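The target for the Wellmont kitchen was 3,000 episodes, and by July the count stood at 560. Sorcha MacBrayne kept the log. Torquil Morrison wore the control gloves and stood behind the robot, out of its sight.

"Dishwasher, right hand," she said. "Start when ready."

He lowered his arm. The robot lowered its own.

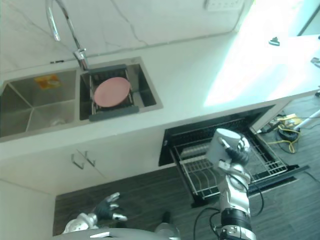 An episode ran for 30 seconds. If the fingers closed on nothing, the take was marked as a failure and kept, as the learner at Telloler wanted failures too. Torquil disliked this rule.

"That one was bad," he said.

"It was labelled bad. It's still data."

He flexed his fingers and reset. Van Beek had sent a revised task sheet at noon - pitchers now, left hand, upright throughout the hold. Sorcha read it out twice. The grip force setting had changed by 2 points, and she entered the new value before he asked.

"Who holds a pitcher like this?" he said.

"You do. Hold it the way you would at home."

He thought of his mother's kitchen in Brusham, and his wrist turned slightly inwards. Sorcha noted the time and the angle.

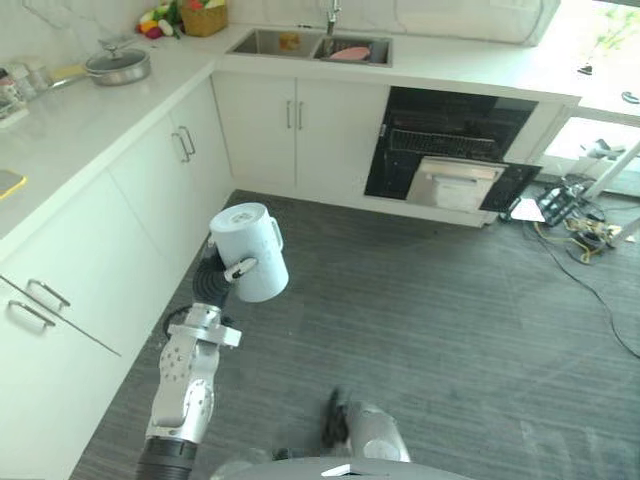
The pitcher task, left hand.

"Again," she said.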